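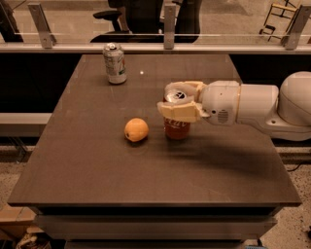

September, notebook entry: the snack table, day one of the drinks sort

Started 3:00 pm, finished when Kekeli needed the key back.

Finally got to the break corner! I have wanted to do this since we moved upstairs. The dark brown square table with the gray panels below it has been the place where every can in the building ends up, and I think it can be a really good little tasting and sorting station if we give it one afternoon of care.

What's on top right now: a silver can with the pale label, a red can, and one round orange fruit. The silver one has its tab pulled, so it goes in the sink and then the metal bin. I'm leaving the fruit. Kwadwo says lemon, I say small orange, and we have a coffee riding on it. It has one dark spot on the peel, so whoever wants it should cut it soon.

Surface. I love this top. It's glossy and it shows every fingerprint, and the glass railing behind it throws a lot of light across in the afternoon. Maysoun's tip from the old room was a barely damp cloth first and a dry one straight after, going the long way with overlapping strokes. Tried it on the back corner and it came up beautifully, no streaks. Did NOT use the Sorkix spray. It left a haze on the shelf in the print room and I don't want that here.

Cans, the plan (Adjoa and I worked this out over lunch and I'm very happy with it):

Opened cans get emptied and rinsed the same day. No saving half a can for tomorrow, it goes flat and then it sits there for a week.

Full cans go in the Frimpong crate under the window, labels facing out. The crate takes 49 if you stack it properly. I tested this with empties, it was great fun and very noisy.

Fruit gets the blue bowl once Akosua brings it in. Until then it can sit on the table, but keep it away from the front lip. It rolls.

Ring test. Wanted to know how long a cold can has to stand before it marks the gloss. Put a chilled can on a clean patch near the back and checked it at intervals. At 3 minutes, a faint ring, wiped off dry. At 6 minutes, a clear ring, needed the damp cloth. Didn't go longer, but I'd like to, maybe on the underside of the spare Merkov panel so we don't risk the real one. If anyone has cork offcuts, please leave them on my bench, I want to cut coasters. Square ones would match the table.

Panels underneath: gave the light gray fronts a quick wipe as well. They pick up dust along the horizontal gaps. An old soft toothbrush gets right in there.

Money: paid for the cloths out of my own pocket, receipt is in the Mavgate folder, slip number 1648. Adjoa, can you put it through with the tape?

Still to do
Ask Kekeli about a second bin for metal
Cut coasters, try cork and felt side by side
Longer ring test
Wipe the pale ledge on top of the railing, I couldn't reach all of it without the step
Settle the fruit question (knife is in the second tray, Kwadwo)

Added at 5:20: Akosua has found the bowl! It's bigger than I remembered, bringing it up in the morning.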